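10/06/2025 | Svenja Nolte

Right, slide two. I've got five minutes for teaching by remote control, so shout if I waffle! At Grastberg we drove the arms ourselves and saved every go, 373 of them so far. Start with the hand, it's where beginners struggle.

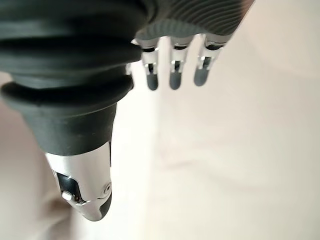

Silver-tipped thumb and dark-tipped fingers, seen from the wrist

(Pause, let them look.) Your own thumb just knows, but through a controller you have to go slowly.

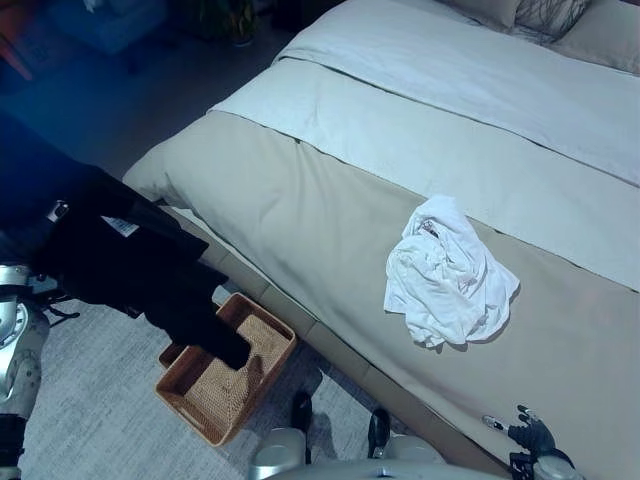
Laundry is lovely for this – cloth never lies the same way twice, so please don't tidy up your demos too much. Then on to Hamow.

Filed under: Talks, Robot teaching
Contact | Back to top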